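The great snack sort-out

Up late, slippers on, writing this in bed with crumbs in places I'd rather not think about.

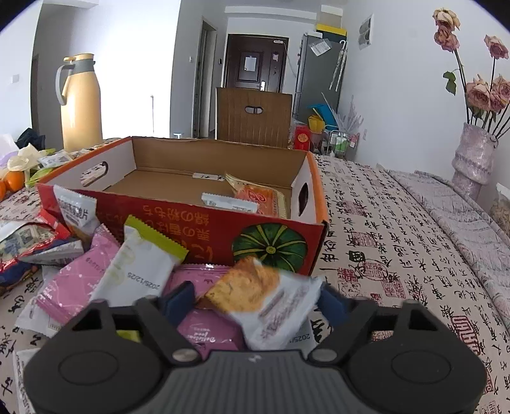
I'd promised myself I would get the trip food sorted before supper, and for once I did start before supper, though whether it's sorted is another matter. We're off to Zamivthorpe in the morning, five of us in Maarja's car, and I'm in charge of nibbles because last June I was in charge of the map. So I dragged a chair over, sat down, stood up again, put the kettle on, and finally got going with everything heaped on the bed. The red box with the big green pumpkin on the front is such a good box! It has proper hand holes at both ends, and I've been saving it for exactly this sort of thing. It took me an age to put anything in it, mind you. At one point I had a great drift of packets all over the bedspread, the one with the black calligraphy and the little red seals, and a couple of lonely things sitting in the box, an orange packet and a white one, looking as if they'd turned up early for a party.

The trouble is I kept reading them. The biscuit ones in the white wrapper have a picture of the biscuit on the front and I fell for it straight away (had one, had another, put the wrappers in my pocket so I could pretend). Then there's a pink one with tiny white writing and a purply one with curly writing, and I went back and forth over whether they should go together as "pink things" or whether that was a mad way to organise food. I decided it was mad and then did it anyway.

Kęstutis rang in the middle of it all to ask if he should bring anything. I said no, we've got loads. He said what about crisps, and I said there's a foil bag of something, and he said something? And I had to admit I hadn't looked. He's bringing crisps. He's also bringing his travel chess set, so that's the evening gone, he'll beat me and then explain how.

I moved the yellow jug twice. I don't know why I'd put a thermos jug on the bed in the first place, it wobbles every time you so much as lean on the mattress, but it's coming with us so it had to be with the coming-with-us things. Same with the two oranges, or whatever they are exactly, Maarja's mum gave them to me in a bag and called them something I didn't catch. They smell gorgeous. I want to put them on top where they won't get squashed, and I also want to eat them tonight. We'll see!

Had a lovely five minutes doing nothing but look at my roses. They've gone all papery and a darker pink at the edges, or I think they have, and I know I said I'd throw them out when they dried, but they look so nice in the pink vase that I can't do it. Mum would say dust trap. Mum isn't here.

Supper was toast. Rikow's was shut by the time I remembered bread so it was the end of the old loaf, two crusts and the last of the Mavden marmalade, which I scraped out with the handle of a teaspoon. Then Maarja messaged to say it's 227 miles door to door and she wants to leave at half six. Half six! I wrote back that this was a holiday and she sent me a picture of an alarm clock.

Spent £19 in all on this food, which seemed a lot in the shop and seems like nothing now that I see how far it spreads out. Still haven't packed any clothes. The dark jacket was on the bed with everything else and I did think about folding it and then put it on instead, because the heating had gone off.

Need to remember: phone charger, the blue scarf, spare key to Mrs Wegener at number 76, water the basil, a bag for rubbish in the car (last time the wrappers ended up down the side of the seats and Maarja was finding them for weeks).

I might get up and put those biscuits in the box before I have a third. Alarm's set for half five.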